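Print this page | E-mail this page

Pusto Cable Dress Kit for Used Arms
Saturday, April 23, 2022
By Dalia Bite

The Pusto kit is a bag of ties, straps and sleeve for anyone putting a secondhand industrial arm to work in a garage or shared shop. Pusto says it will "end cable trouble." I sell the thing and I don't believe that. Cables on a moving wrist wear out. The kit slows this down if you route them well, and does very little if you don't.

What's in the bag

12 hook-and-loop straps in two widths
200 white zip ties, 8 inch
2 lengths of split sleeve
One printed routing sheet (skip it, the drawings are for a different arm)

Why bother

A gripper added later needs its own power and signal lines, and most people run them along the outside of the arm. That works fine on the bench. Then the wrist rolls over and the bundle either pulls tight or sags into whatever you're trying to pick up. Maximiliano Leiva lost two connectors at Cleltley in January doing this with bare ties and no slack. He bought the kit afterward and reports no failures so far, but he also slowed the arm down, so I wouldn't give the straps all the credit.

Leave a wide bend at each joint. Tie on the links, never across the moving gap, and jog through the full range by hand speed before you trim anything. For sorting work, try it over a bin of mixed junk like crushed cans and soft toys. An empty bin won't show you where a loop wants to snag.
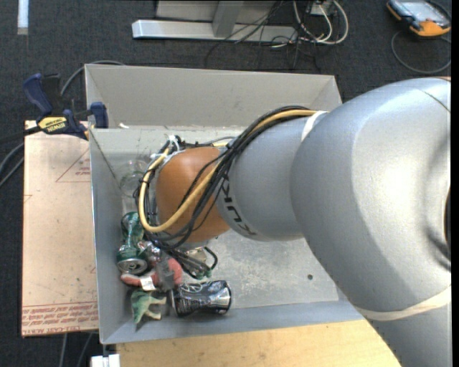

Straps or ties?

Use straps on the big housings, where you'll be undoing them often. Ties hold better on a thick bundle, and they're cheap enough to cut off and redo. Pusto claims the straps are good for 400 openings. Delia Aravena tested one at our counter and gave up before it did, which proves only that it outlasts her patience. Grit kills them faster than use does, so keep them away from the grinder.

What it won't fix

The sleeve is stiff. On a small arm I would leave it in the bag. It is no substitute for cable rated to flex, and if yours came off an old printer, spend your money there first. Nothing in the kit is rated for heat or coolant. The Stubbs kit has better sleeve and worse straps, and costs more.

Returns

Unopened bags only. Ask for Nélida Orellana at the parts desk.

Contact us | Copyright 2022 Pistia Parts | Back to top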